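Zedetach hand grippers – setting up and first practice
September 2019, by Mervyn Haworth

By now you should have both grippers out of the Brukby case and the straps adjusted. If you haven't done the straps yet, go back and do them, as I didn't the first time and had a sore thumb for two days.

Part 3: Getting the table ready

1. Pick a plain table top. I like a white one, as dark things show up nicely against it. A few smudges won't matter.

2. Put one thing on it to practise with. Most people reach for a cup, but I'd go for something with a cable attached – it's fiddlier, and you learn much more from it.

3. Lay the cable out away from you and leave the spare length in a heap at the far side. Don't bother making it neat.

4. Hold the gripper low over the near side with the fingers apart, and check that you've a clear run to the block. 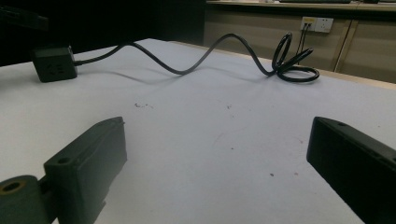

Part 4: Your first two-handed session

5. Stand (or sit, if your table's low) so both near corners are in easy reach. Take one gripper in each hand and let the cords hang free.

Caution: keep the gripper cords clear of your feet and of anything on wheels. The replacement cord from Goodall cost me 80 pounds and I'd rather you spent yours on something else.

6. Close one gripper on the block and keep the other open, ready for the cable. Squeeze gently! The fingers hold well with very little effort, and if you clench you'll tire in no time. 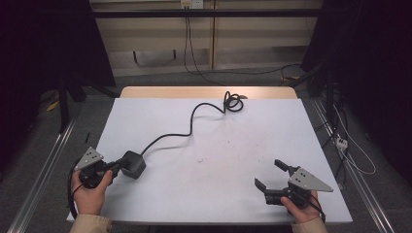 7. Go slowly to begin with. My early tries were all far too quick, and Tyson Sawatzky at Ulton had me do the whole lot again at half the pace. He was right, annoyingly.

8. Swap hands every so often. I'm hopeless with my left, so I do that one first while I'm fresh.

Note: the counter in the menu goes up by one each time you save a try. Mine stands at 1,762, and it only resets if you hold the button until the light goes out. Aim for 100 before you start fussing over the finger settings on page 78.

9. When you've finished, open both grippers fully before you switch off. I forgot this all through May and the springs went a bit soft – they do sell spares, but fitting them is a pain (see Part 7).

Related guides
Zedetach: charging and storage
Changing the finger pads
Brukby carry case: what fits and what doesn't

We use cookies to remember your settings. By carrying on you agree to this. Accept | Manage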